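WANTED - players, scorers and a second umpire for next summer

Melville Cricket Club, posted Dec 9, 2018

Right, quick one as the league want our entries in early. We lost four regulars at the end of August (two moved away, one knee, one baby) and we can't run a second eleven on nine men and somebody's brother in law again. So we're looking for people. Any standard, any age over 16, men and women both.

What we need
Two seam bowlers, or one who doesn't mind bowling up the hill
A wicketkeeper for the seconds
Openers. Anyone who likes facing the new ball really
A scorer for home games - match fee paid, tea included
One umpire, qualified or willing to do the course. Club pays for the course

What you get
Winter nets from the new year at the Hashmi sports hall, two lanes, bowling machine on alternate weeks. 21 league games plus the cup, plus the Atberg tour if enough sign up. Proper grass square, artificial strip for practise. Lifts to away games from the station car park, ask if you need one. Kit to borrow for the first season so don't go out and spend 300 quid on a bat before you've had a net.

Money
Subs are the same as last year, students half. Match fee on the day. If subs are a problem say so, we sort it quietly. We're also trying to raise 1000 for new covers and have got to 400, so anybody who knows a sponsor, please. Uvent have said they'll do the boundary boards again, which is a big help.
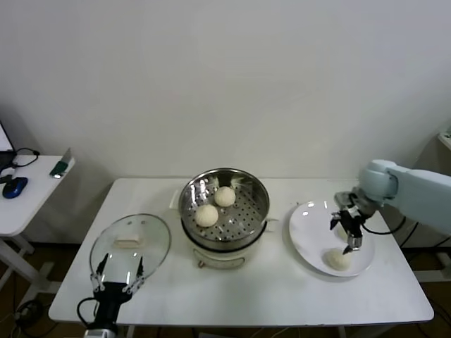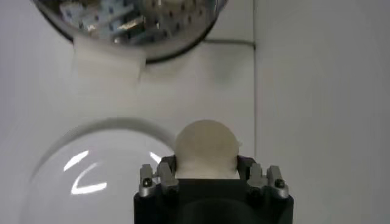 Hashmi asked under last year's notice whether you had to have played before, as he'd only ever had a go at school and was mostly put at long leg. You don't. He was told to come along to nets and he ended up opening the bowling for the seconds by July, so make of that what you will. He also wanted it put in writing that the hall is no relation.

Scorer and umpire, bit more detail
Scoring is done on the tablet with a paper book as backup. Someone will sit with you for the first two or three games. Umpire stands in home seconds games only unless you want more. The course is a weekend, dates not out yet.

How to get in touch
Email the club secretary through the contact page, or just turn up to nets. Put PLAYER, SCORER or UMPIRE in the subject line. Tell us
- what you do (bat, bowl, bit of both, no idea)
- which weekends you definately can't make
- if you can drive

No closing date for players. Scorer and umpire we'd like settled before the fixtures come out. Whites not needed for nets, trainers with non marking soles are - the hall are strict on it.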